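Workshop notebook, paper and print room
January
Entered by Iwona Urbańczyk

Relative humidity in the stock cupboard stood at 42 percent at opening and 47 percent by late afternoon. The Femton hygrometer was read against the older dial gauge, and the two did not agree. Mr. Ferraro has been asked to check both before any further readings are entered in the main record.

The Marras cotton sheets received this week were conditioned overnight, interleaved, under light weight. Of 112 sheets inspected, 19 showed cockling along the short edge. These have been set aside on the lower shelf and must not be issued for printing. Mr. Dubey will write to the supplier regarding the wrapping, which had split at one corner.

Grain direction was confirmed by the bending test. The label on the second packet was found to be incorrect and has been amended in pencil. Colleagues are reminded to date all such corrections.

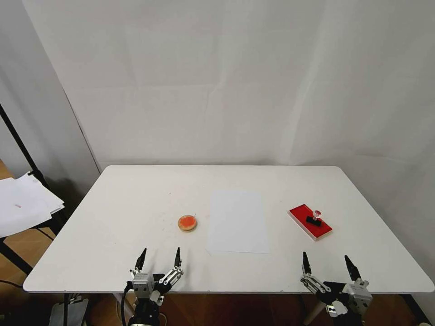
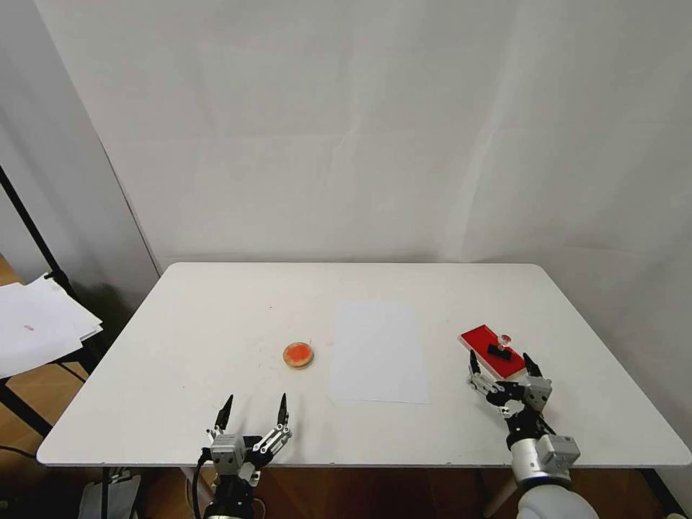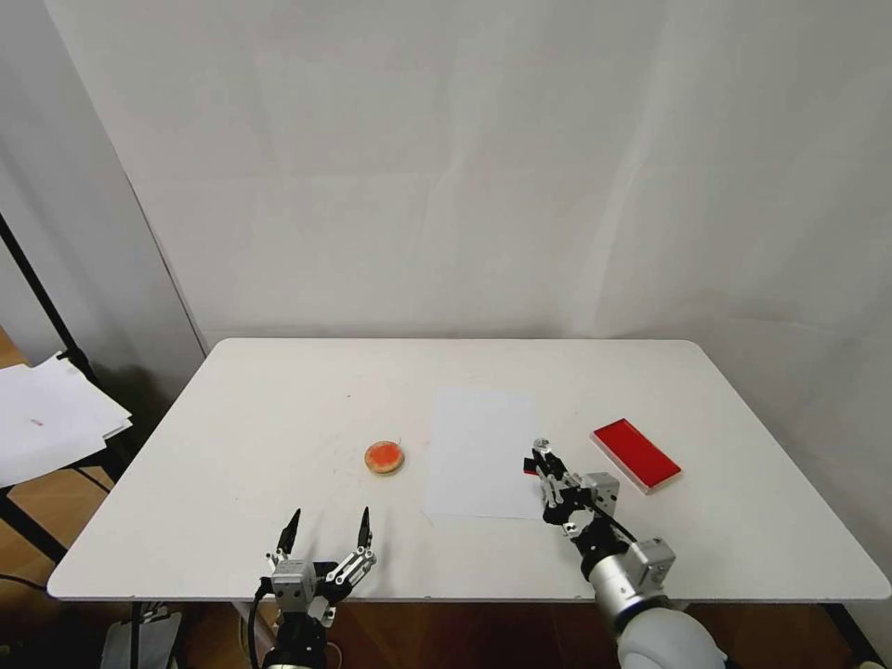 White table, with the orange-red round left of center.

The trial of the Pandton blotters is carried over. Ms. Russo wishes to repeat it with the cupboard door closed throughout, and the first set of figures should be treated as provisional. Mr. Mösli holds the cupboard key until the repeat is finished. Outstanding: a replacement bone folder, and new labels for the flat files.

Contact: Vokbridge print room, front desk | © Vokbridge | Back to top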